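This site uses cookies to remember your settings. By continuing to browse you agree to our use of them. Accept | Manage

Billance Community Help
Household and Workshop Machines
2023-03-17, posted by the Member Services Desk

Can a machine yet be relied upon for ordinary chores in a shared building?

Our association manages a building with 30 small flats, a common kitchen and a workshop on the ground floor. The members have asked whether an automated arm could take over part of the daily work, in particular clearing tables, wiping surfaces and returning hand tools to their places. We have received one sales offer, from a firm that describes its product as ready for domestic use. Before replying, we would be grateful for the views of those who have seen such equipment at work in an occupied room. We are not concerned with floor-cleaning machines, of which we already have two.

Thambiah Workshop Office

Our office has followed this subject since a visit to the Tomar training rooms in January. The position, in our view, is that a machine may now perform a single chore under agreed conditions, and that it becomes unreliable when the conditions are altered. A cup placed upright in a known position is generally collected. A cup lying on its side behind a jug is frequently left.

Handling is the principal difficulty. A person who picks up a smooth, rounded article adjusts the grip without thinking, whereas a machine must judge where the edge lies and how firmly to press. Soft coverings on the fingers are of some help in this respect. 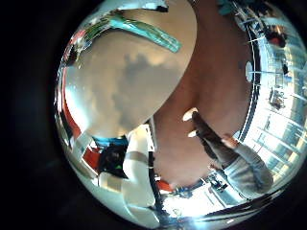

Points to settle before a trial

The association should put the following to any supplier in writing:

- Which chores are covered, and which are expressly excluded.
- Whether the machine may operate while residents are in the same room.
- Who is to attend when it stops, and how soon.
- Whether breakages are met by the supplier or by the association.
- What the charge will be once the trial period has ended.

We would advise a trial of not less than 4 weeks. A shorter period shows only how the machine performs while the supplier's own staff are present.

Ultura Residents' Forum

In our experience it is not worth the money at present. We were quoted for a system and declined it. The dishwasher does more.

Tomar Equipment Advice

The previous reply is rather brief, although we do not disagree with it as regards cost. We would add a word on shiny articles, as these are often overlooked when a trial is planned. Polished metal shows the whole room in its surface, bent out of shape, and a machine that works by camera may take a reflection for a separate object or misjudge where the metal ends. Kettles, trays and taps all fall into this class. In our own records, which cover about 400 attempts at lifting and wiping kitchen articles, the polished items gave more trouble than any other group. Matt plastic gave the least.

Flowers and clear glass call for similar care. A vase should be moved by hand before any wiping is begun.

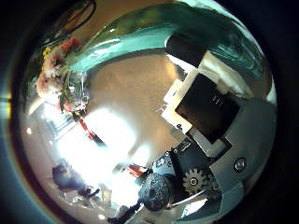 Would it be sensible to begin in the workshop and leave the kitchen until later?

The workshop is usually the better place to begin. Tools are of known size, each may be given a marked position, and a spanner that is dropped is seldom damaged. Food, hot water and glass are absent. The association should nevertheless keep the arm away from any bench where cutting machines are in use, and should mark its reach on the floor with tape. If the tools are put away correctly for the length of the trial, the common kitchen may then be considered, starting with the clearing of plastic trays.

Related items

Marking out a shared workbench
Who pays for repairs to common appliances?
Floor-cleaning machines and raised thresholds
Storing hand tools in a damp ground-floor room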